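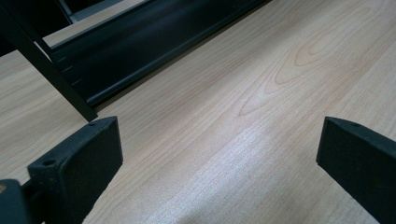 Pale wood grain on the work surface at Filtholm.

Mingxuan Yan has been thinking about shelves for longer than most of us have been thinking about anything, and when we sat down one evening in October she was happy to start with the smallest one she owns. "People come to me wanting a whole new kitchen," she told me, pouring more tea than my cup could hold, "and I send them home to look at their jars first. Where do the jars live? Who reaches for them?"

She began writing about small rooms for the Fidham newsletter, which had up to 200 readers in those days, and she still answers letters from a few of them. Her favorite surface is a light one, with the grain showing. "I like to see the loops in it, those long arches," she said. "My eye wanders off along them while the kettle boils, and I don't mind one bit."

Then there is the matter of height. A table gets used up so quickly, she says, once the cups come out and stay out, and her answer is a little rack with two levels that stands right on top.

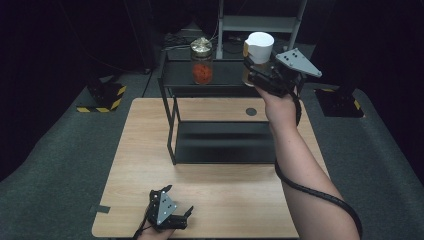
"Jars and cups go up together, because I want them at the same moment," she went on. "I like clear glass, so I can see what I've got left, and a lid that's a pleasure to look at — gold, if you can find it. Black metal for the rack, thin rods, nothing heavy. You want to see the wood through it."

I asked whether she ever rearranges things. She laughed for quite a while. Her friends at Magalhães once bet her she couldn't leave a shelf alone for 2 weeks, and she lost before the first was out. "I moved one cup," she said. "Then of course the jar next to it looked wrong, so I had to move that too, and by suppertime I'd done the lot."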